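Robot Cell Technician (Bin Picking) – Full Time, Second Shift

Wanent
Department: Test Cells and Maintenance
Location: Galtavmont building, ground floor
Job number: 3115
Openings: 2
Hours: Monday through Thursday, 1:30 p.m. to midnight

About the job

Wanent tests grippers and picking software for companies that handle mixed goods. The work is done in small cells, each built around one industrial arm, a bin and a table. We are hiring two technicians for the cell we call Grisis. It runs two shifts, and the second shift has been covered by first-shift people staying late since August. We want to stop doing that.

You will be responsible for one machine. You will set it up at the start of the shift, keep it picking, fix what you can and write down what you could not fix. This is a hands-on maintenance job. You will not be asked to write picking software, but you will work next to the people who do, and you need to be able to tell them whether a fault is in their code or in a connector.

What the shift looks like

The first half hour is handover. You read the log, walk the cell with the outgoing technician, and check three things before anything moves: the cable bundle, the bin clamps and the gripper.

The cable bundle takes the most attention. It runs along the outside of the arm and is held with ties. It has to have enough slack for the wrist to turn all the way in both directions, and not so much that a loop hangs into the bin or catches on a part. When the gripper is changed, the loop usually has to be dressed again. You will jog the arm by hand from the pendant through its full set of test poses, at reduced speed, and watch the loop the whole way. If a tie has slid, cut it and put on a new one. We do not tape over a loose tie.

The bin is clamped to the table. If it shifts even a little, the arm's idea of where the walls are is wrong, and the gripper will hit one sooner or later. You will check the clamps by hand at the start of the shift, after every collision stop and after every break. When the bin has moved, you run the bin location routine again and record the new values. The routine takes a few minutes once you know it.

The gripper is inspected every 1000 cycles. You look at the fingertips for cracks and clouding, check the screws against the torque sheet, and look over the small wires where they leave the housing. Fingertips are a wear part and we keep plenty. If you are in doubt, change them.

The rest of the shift is running. You load the bin with the item set on the run sheet, start the run, and stay with the cell. Item sets are ordinary household and shop goods, mixed on purpose so that some are easy to grip and some are not. When the arm drops something outside the bin or stops on a force limit, you put the cell in a safe state, clear it, note it and restart.

Repair work

Small repairs are done by the technician on shift. These come up most often:

Replacing a gripper cable or connector
Re-terminating sensor wires
Changing fingertips and finger mounts
Re-seating the tool flange and running the tool center point check
Replacing worn clamp pads
Cleaning and re-aiming the camera over the bin

Larger work on the arm itself, such as brakes, gearboxes or motors, goes to our service contractor, Nguyen-Tran. You will open the ticket, prepare the cell and be present when they come. Their visits are normally on a Friday, which is paid as overtime for second-shift staff who attend.

We expect repairs to be tidy. A wire that was labeled before you worked on it should be labeled when you finish. If a temporary fix has to stay in overnight, it goes in the log with your initials and a note on what the permanent fix needs.

What you need

Two years of maintenance work on industrial robots, packaging machines, CNC machines or something close to these. Military and farm equipment experience counts if there was electrical work in it.

You should be able to read a wiring diagram and use a multimeter without help. You should know how to crimp and solder a small connector. You should know lockout/tagout and be willing to stop a run when you think something is wrong, including when somebody is waiting on the data.

You need to be able to use a teach pendant. Any brand is fine – we will train you on ours. You also need to lift 40 pounds, work standing for much of the shift, and write a log entry that another person can follow.

A high school diploma or GED is required. A two-year degree in mechatronics or electronics is welcome and can stand in for one of the two years of experience.

Good to have

Experience with KUKA arms
Some experience with pneumatic or electric grippers
Basic 3D printing, for fingertips and brackets
Enough Python or similar to read a run script and change a value in it

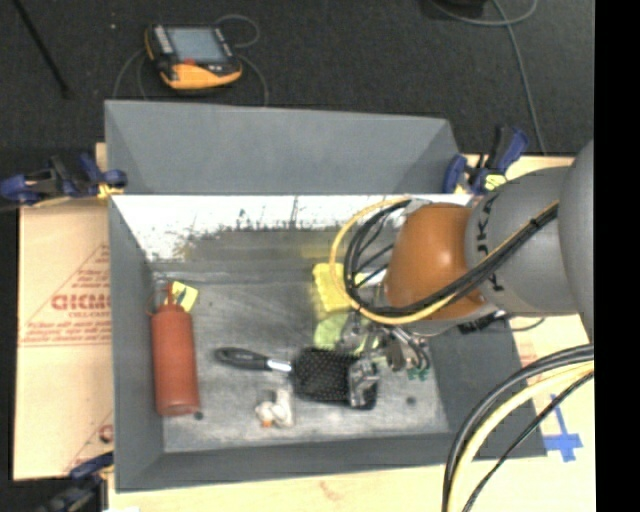
Training

New technicians spend the first four weeks on first shift. In week one you watch and learn the log. In week two you do the start-of-shift checks with someone beside you. In week three you take a gripper off, rebuild it and put it back, including the cable dressing and the tool check. In the fourth week you run the cell, with the trainer in the building but not in the cell. After that you move to second shift.

There is a written safety test at the end of week one and a practical one at the end of week three. You may take either one again. You may not work alone in the cell until both are passed.

Pay and benefits

Pay is hourly and depends on experience. The range is given to every applicant in the first phone call, before the interview. Second shift carries a differential for all hours worked. Overtime is paid after 40 hours.

Health, dental and vision coverage start on the first day of the month after you are hired. There is a retirement plan with a company match after six months. We supply hand tools, safety glasses and a boot allowance. You are welcome to bring your own tools, and there is a locking drawer for them.

Paid time off starts at 15 days a year. The building closes for one week at the end of December and that week is paid separately.

How to apply

Send a resume and a short note to the hiring desk through the Wanent careers page, using job number 3115. In the note, tell us about one machine you looked after: what it was, what went wrong with it most often, and what you did about it. Half a page is plenty. We read the note first and the resume second.

You can also drop off a paper application in Room 223 of the Galtavmont building, weekdays between 9 a.m. and 3 p.m. Ring the bell if the door is closed.

Applicants we want to meet will get a phone call of 20 minutes or so, then a visit. The visit lasts half a day and is paid. You will see the cell running, do a short wiring task at the bench, and find a fault that we have put into a spare gripper. Bring closed-toe shoes and leave rings and lanyards at home.

We will answer every application, including the ones we turn down. Both positions stay open until filled.

Wanent is an equal opportunity employer. If you need an accommodation for any part of the application or the visit, say so in your note or call the front desk and we will arrange it.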